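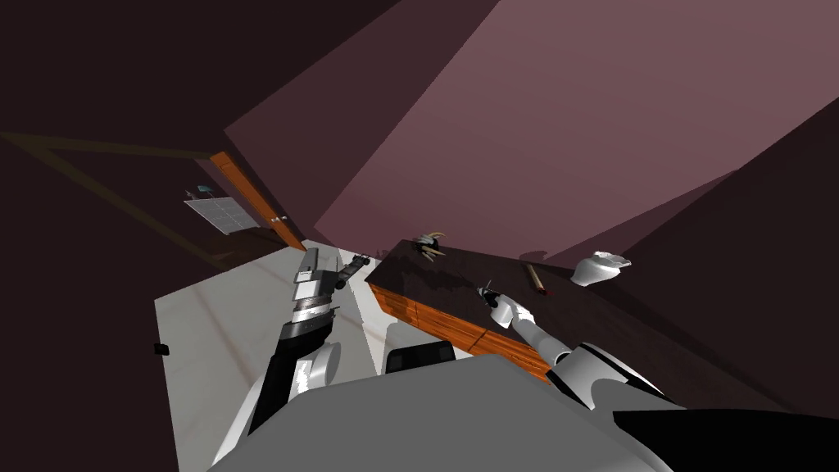 Contrôle laitier : ce qui change pour les éleveurs du syndicat

Vendredi 25 octobre 2019

Le bureau du syndicat d'élevage de Zelleck a arrêté les modalités de la prochaine campagne de contrôle laitier. Je les reproduis sur ce blog, à titre personnel, à l'intention des adhérents qui n'ont pu assister à la réunion de Drarkeck et de ceux qui envisagent de nous rejoindre. Le texte adopté fait seul foi.

Les exploitations adhérentes sont désormais réparties en sept secteurs. Le découpage précédent, établi à une époque où chaque village comptait encore plusieurs étables, imposait aux agents de longs trajets entre deux traites. Les fermes situées au nord de la route de Rarnham sont rattachées au secteur de Drarkeck ; les autres conservent leur agent habituel.

Nombre de pesées et échantillons

Le protocole mensuel est maintenu pour les troupeaux inscrits au livre généalogique. Les éleveurs qui le souhaitent peuvent opter pour le protocole alterné, dans lequel une seule traite est pesée à chaque passage, le matin puis le soir. Ce choix doit être notifié par écrit avant la première visite et vaut pour toute la campagne. Il ne peut être modifié en cours d'année, sauf changement de l'installation de traite.

Les flacons sont remis par l'agent et doivent être conservés au frais jusqu'à l'enlèvement. Toute vache tarie, vendue ou en traitement est à signaler sur la fiche d'étable, avec la date de l'événement. Les fiches incomplètes seront retournées — la règle existait déjà, elle sera dorénavant appliquée.

Effectifs et résultats

Au terme de la campagne close en août, 1 513 vaches étaient suivies dans 165 élevages. Le syndicat s'était donné pour objectif de dépasser les 2 000 animaux ; cet objectif est reconduit. Plusieurs exploitations en système herbager ont fait part de leur intérêt, et une rencontre leur sera proposée au cours de l'hiver.

Je me permets une remarque qui n'engage que moi. Les résultats individuels sont trop souvent classés sans avoir été lus. Or les taux et les numérations cellulaires orientent utilement les accouplements comme les réformes, y compris dans les petits troupeaux. Dans mon étable, la relecture de trois années de bulletins m'a conduit à écarter une souche que je croyais bonne, et à conserver les filles d'Ellis, vache modeste en volume mais d'une grande régularité.

Inscriptions

Les bulletins d'adhésion sont disponibles au secrétariat de Zelleck, aux heures d'ouverture habituelles. Les adhérents actuels n'ont aucune démarche à effectuer, hormis la mise à jour de l'inventaire du troupeau — veaux et génisses compris — à remettre à l'agent lors de son prochain passage.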